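Storage and Sorting Gallery: Bins and Trays

The Indthorpe workshop keeps its training materials in bins, trays and open shelving on the ground floor. This gallery forms part of the Dinura collection guide and is intended for instructors who are preparing a session for the first time. It was last revised in October.

The full inventory lists 617 pieces, most of them small bars and blocks in plain colors. Pieces are issued by the bin, and each bin is assigned to one bench for the length of a session. Sessions run for 60 minutes, including the time needed to return all materials.

Instructors are asked to observe the following:

- Bars and blocks are stored together unless the session plan states otherwise.
- Bins remain at their assigned bench. Loose pieces found elsewhere go to the tray marked Irkness at the front desk.
- Scuffed bins stay in service. Cracked bins should be reported to the Alarcón office on the second floor.
- No more than nine bins may be issued to one group.

Requests for additional pieces should reach the office before noon on the working day before the session.

**Bins in use** 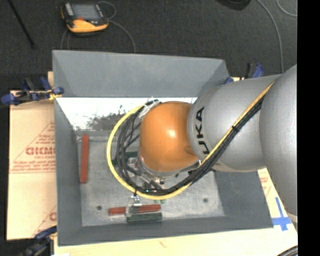
Large gray bin with flared walls. Two red bars lie on the scuffed floor of the bin.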